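What Is a Community Center For?

Grown-ups say "community center" as if everyone knows what one is. Then they go inside for a meeting and leave you by the coats.

A community center is a building that belongs to a neighborhood. The one in Stikgate used to be a bus garage, and on warm days it still smells like one. It opens to anybody, including people who moved in last week and your brother.

People go there to learn things. Some practice English. Some already speak it and want to learn something harder, like knitting. There is a shelf of 438 books to borrow, and 80 of them seem to be about trains.

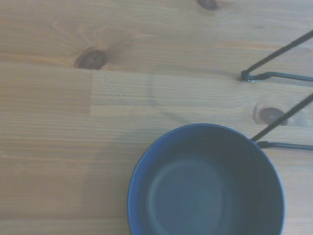
A blue bowl on a pine table.

Who pays? Partly the town, and partly the people who rent the big hall for weddings. The hall holds 410 guests, or one very loud birthday party.

Some centers help people who have just come from another country. Filling out a form is dull in your own language. Try it in one you started learning in March! A helper sits down with you and goes through it line by line, even the part that says "office use only."

Want to visit one? Ask at your school or library what is on. Many clubs are free — the Stikgate chess club costs 3 dollars, and you get a cookie whether you win or not.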